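Parcel Handling and the Small-Business Packing Bench
Handout for Session 4: Mailers, Labels and the Scan Station
Revised 2020-03-26

Hello again, and thanks for sticking with me through the cardboard box session, which I know ran long (I have opinions about tape). We're moving on to soft parcels now, meaning poly mailers, padded envelopes and anything else that flops when you pick it up. Please read this before you start on the worksheet, and keep it next to you while you do the Dunmore case, where you'll want the bits on labels.

Why soft parcels get their own session

A box has six faces and it more or less keeps them. You can set it down, square it up and find the label without thinking. A mailer bag has two faces if you're lucky, and once there's a sweater in it, or a bottle of shampoo wrapped in three T-shirts, it has whatever shape it feels like having. The label bends with it. So does the barcode, and a barcode that runs over a fold is a barcode that may not read.

In the Arnard returns exercise you'll work with a batch of 400 soft parcels, of which 18 wouldn't scan the first time. That doesn't sound like much! But each of those gets picked up again, smoothed, turned, tried again and sometimes typed in by hand, and I want you to work out what that does to the rest of the shift before you tell me it's a small problem.

The waybill

Quick vocabulary check, as I got this question last time: the waybill is the shipping label with the sender, the receiver and the tracking barcode on it. I use "waybill" and "label" interchangeably and I'm not going to reform now.

It goes on the flattest large area of the bag, away from the seam and the flap. Press from the middle outward. If the bag is overstuffed, push the contents toward one end first, lay the label on the slack end, then let everything settle back. It feels fussy the first dozen times and then your hands just do it.

Face up on the plate

On a bench with a fixed overhead scanner, the parcel goes on the plate with the waybill facing the ceiling. Lots of stations say so right on the column. Even so, I've watched perfectly sensible people put a bag down label first, wait for the beep, and stare at the scanner as if it had insulted them — me included, my whole first December in a stockroom.

Incoming bags on one side, in something with low sides so you can reach in from the front. Clear plate in the middle.

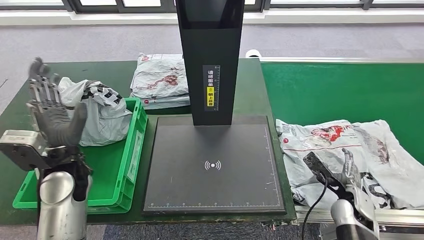
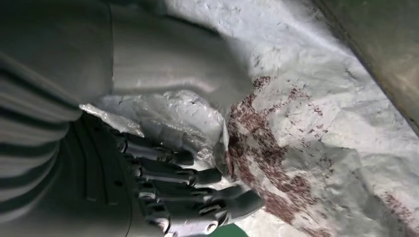

Green bench with its scan column, then crumpled clear film in close-up.

Film, and why it gives scanners fits

Clear film is lovely stuff for keeping out rain and awful stuff for reading through. Wherever it wrinkles you get a bright little highlight, and if one of those lands across the bars, the scanner may see a gap that isn't there. Two fixes, both boring. Pull the film flat with two fingers, one on each side of the label, keeping your fingertips off the code. Or tilt the parcel a little, so the shine goes somewhere else. Try the flattening first; tilting one corner can put the other corner out of focus.

Please don't cover a label with extra clear tape "to protect it." I see this every term. You've added a second shiny layer, probably with a bubble in it, and you've made the problem permanent.

If there's loose film on the bench, get it off the bench. It sticks to sleeves, it slides under the next parcel, and it has a real talent for traveling into somebody's order.

Measuring

Some scan stations have a ruler printed on the base plate. Use it for a quick sanity check, and remember that a soft parcel doesn't have one thickness. Let it rest, don't squash it, and measure at the fattest point. For the Etetti exercise I've given you weights in grams, and the heaviest mailer comes in at 2835. Before you do anything else with that one, ask yourself if it should be in a bag at all. (I'd box it. You can argue with me in the margin, and I do read the margins.)

Bench order

My own preference, for what it's worth: unused mailers stacked flat at the back, where you can reach over for one but won't knock them with your elbow. Keep the stack low. A tall pile of slippery bags will go over sideways, usually when your hands are full. Pens, tape and the knife live on your writing-hand side, and the knife gets closed every single time.

For the worksheet

Sketch a bench for the Rastiler gift shop. They have one table, one scanner and no shelf. Show where bags come in, where they get scanned and where they go next, then draw the path of the hands as a line. If the line crosses itself more than once, move something and draw it again.

Then do the Arnard numbers, with your working shown. Pencil is fine, and so is a photo of the page as long as I can read it. Bring one used mailer from home to the next session, any size, label still on but with the address blacked out. We'll be folding them.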